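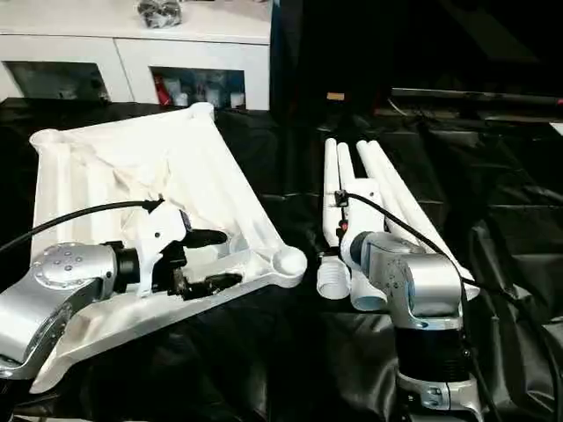 Julho, onze da noite

Voltei agora do ensaio. Tocámos o set inteiro duas vezes e a segunda correu melhor, tirando a passagem para o refrão da Isaneo, onde o baixo entra sempre um compasso antes. Combinámos cortar a pausa e seguir direto. Perde-se um pouco de tensão, mas ao vivo ninguém vai dar por isso.

O disco da Fudorero chegou de manhã. Ouvi o lado A enquanto almoçava e o lado B no autocarro, já em ficheiro. O órgão está mais à frente do que no primeiro álbum e a bateria soa seca, gravada de perto. Gostei sobretudo da quarta faixa, que tem quase 21 minutos e só ganha voz perto do fim. A edição é de 649 cópias, numeradas à mão. A minha é a 2.
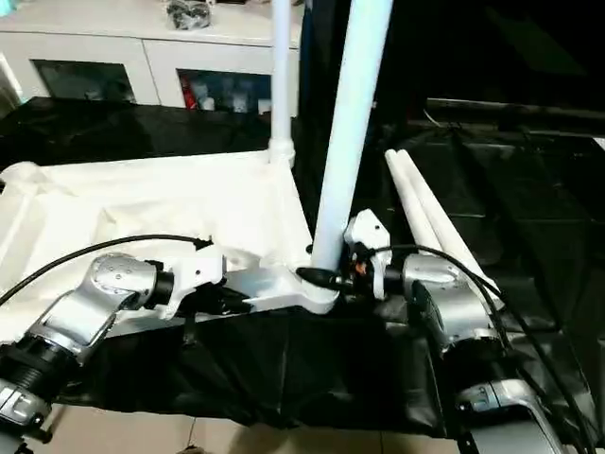

O amplificador continua com o zumbido no canal limpo. Troquei o cabo e a tomada e ficou igual. Amanhã ligo para a Celen a perguntar quanto levam por uma revisão, e se for caro toco com o emprestado até setembro.

Falta fechar o alinhamento para o concerto na sala Tóth. Temos quarenta minutos, contando a montagem, por isso uma das longas tem de sair. Eu tirava a instrumental. Os outros querem mantê-la a abrir. Ficou por decidir.

Doem-me os dedos da mão esquerda. Comprar cordas.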